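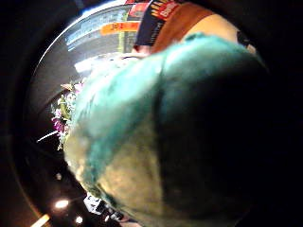 Six months with the shelf robots, a report from the floor

haf_h
We got ours in January at the Rukville store and I have to say I love them. I used to spend the first half of every shift walking the aisles with a clipboard looking for gaps and wrong price tags. Now the list is on my handheld when I clock in (469 tags checked last night!) and I get to be out there with customers. My feet thank me too.

Iestyn_M
Glad it works for you. At Brudside they cut the evening count shift, six hours a week gone from my check. Less walking, sure, but I'd take the walking.

haf_h
Ugh, sorry, that stinks. Ours moved those hours to the service desk. Did your manager offer anything?

Iestyn_M
Early truck. 5:30 am. I have kids.

kemeys54
Can it deal with the soft stuff yet? Fuzzy things never sit the same way twice. Ours reads cans and boxes fine but it flags the plush section as a mess every night, and then I go fix it by hand.

haf_h
Same! Plush and flowers are still all mine, and I kind of like it that way. I've been showing two new hires how to face that section and it's the best part of my night.

Elis J
Disagree with Iestyn a little. The hours fight is with the scheduler, and we had that one long before any robots came in.

Iestyn_M
Tell that to my January paystub.

14 comments | 54 shares

Recent threads
Handheld battery dies before lunch
Who trains the new people now?
Moving from Brudside to Rukville, worth it?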